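Bożena Sowa sorts her dry goods at the table, one packet at a time.

"I cook from what I can see," she says. "If it's at the back of the cupboard, it's gone."
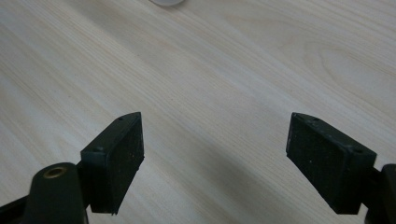 2 min read

Sowa moved to Laskowska in December and has a single shelf for seasonings. Powders go at the front, boxes at the side.

"Chicken bouillon I use most days — soup, greens, fried rice." 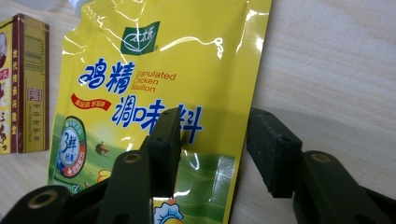
Granulated chicken bouillon, in the yellow pouch.

Snacks are harder. She gives them a basket and no more. When it's full, she stops buying.

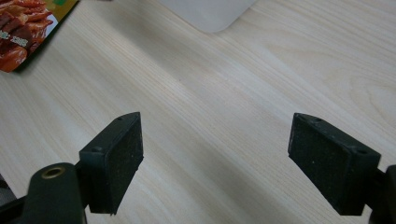
Oliwia Brzozowska would sooner keep snacks and spices together, and says separate spots only mean more places to look. Sowa doesn't agree.

Braising spices she buys in small packets, five-spice flavour mostly.

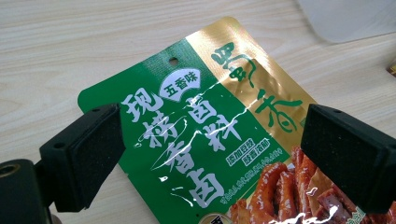 "I do eggs and tofu on Sundays," she says. "One packet, a big pot, and that's lunch until Wednesday."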